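Courses > Interior Casework > Unit 7 > Handout
Reading time: 2 min
Print | E-mail

Unit 7: Door Clearances and Hardware
E. Espinoza, Escobedo Technical Program

7.1 Reveal
The reveal is the visible gap between adjacent doors, or between a door and its case. Set it before the hinges are drilled. Door width for a pair equals opening width, plus both overlays, minus the center reveal, divided by two.

7.2 Hinge count
Count depends on door height and weight. For doors up to 2,000 mm, use the table in the course packet. Wide doors take the next row down.

7.3 Humidity
Solid panels move across the grain. Leave room in the groove and do not glue the panel. Painted sheet stock moves far less.

7.4 Paired doors
Handles on a pair go next to the meeting edges, parallel to the seam. Long bar handles show any error in plumb, so drill both doors from one jig.

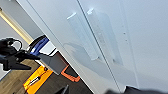

7.5 Assigned work
Problems 13 through 53, odd only. Hand in to E. Brannigan before 4 p.m. Show units.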